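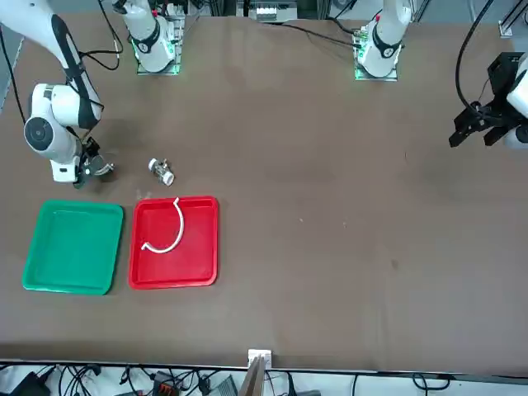

Nigel Garside wrote in to ask why a dehumidifier needs a set-up section at all, when the box says "plug in and relax." Fair question. The box was written by the people who sell it. You can plug it in and relax, and it will run day and night in the wrong corner and fill its bucket at three in the morning.

4. Setting up the Kalleo in a basement

This section covers the basement model with the drain port. If yours has no port on the back, skip steps 8 to 11.

Before you start

Let the unit stand upright for a full day if it came by truck. Every carton has an arrow on it. We have our doubts about how often the arrow is obeyed.

You will need:
A tape measure
A flashlight
A separate humidity gauge (see the note after step 4)
The drain hose, part 339, if you plan to use the floor drain

4.1 Choosing the spot

1. Find the dampest wall. It is usually the one with the most soil behind it, but check by hand before you trust that.

2. Stand the unit at least two feet from any wall. The leaflet in the carton says one foot. One foot is enough for the unit to run and too little for it to run well.

3. Close the windows. People resist this step. Warm May air let into a cool basement brings its water with it, and you will be paying to dry the yard.

4. Put the gauge across the room from the unit, at chest height.

Note: The display on the front of the Kalleo reads the air going into the Kalleo. It tells you very little about the far corner. On a test in Rupert Thaler's cellar the display had dropped to its target while the gauge by the stairs still read 82 percent. A cheap gauge is fine. Two cheap gauges that agree are better.

4.2 First run

5. Plug straight into a grounded wall outlet.

CAUTION: Do not use an extension cord or a power strip, including the ones labeled heavy duty. That label can mean almost anything.

6. Set the target to 50 percent and the fan to high. Leave the "Smart" setting alone for the first week. It picks its own target, and we have never had a clear answer on how it does so.

7. Empty the bucket when the red light comes on. Expect to do this often at first. The concrete, the cardboard and the old rug are all giving up water along with the air.

Note: If the reading has not moved after a week, stop blaming the machine and go look at the gutters. No dehumidifier will keep up with a downspout that empties against the foundation, whatever the store told you.

4.3 Using the drain hose

8. Switch off, unplug, and take out the bucket.

9. Unscrew the cap on the port and screw on the hose. Hand tight only. Older units took the Fankhauser fitting, which looks the same and leaks.

10. Run the hose downhill the whole way to the drain. A dip in the middle will hold water, and the unit will quietly go back to filling the bucket.

11. Put the bucket back in. The unit will not start without it, hose or no hose.

CAUTION: Check the drain end the next morning and again a few days later. "Continuous drainage" describes the hose on a good day.

4.4 Filter

12. Slide the filter out from the left side and rinse it under cool water. Let it dry all the way before it goes back.

13. Hold the reset button until the light blinks.

The filter light comes on every 1000 hours of running time. It is a timer and knows nothing about dust. If you have a dog, a dryer or a workbench down there, look at the filter monthly and let the light think what it likes. The scented filters sold by Vendau and others will fit the slot. We found no sign that they do anything for damp, and Elvia Hinojosa reports that hers made the basement smell of damp and lemon.

4.5 If the numbers look wrong

Display shows 100 and stays there: the sensor has water on it. Unplug, leave the door open overnight, try again.

Display drops to the target in minutes: the unit is too close to a wall and is drying the same air over and over. Go back to step 2.

Frost on the coils: the room is too cold for this model. The leaflet calls the frost "normal in some conditions" -- switch off anyway, let it melt, and warm the room before you restart.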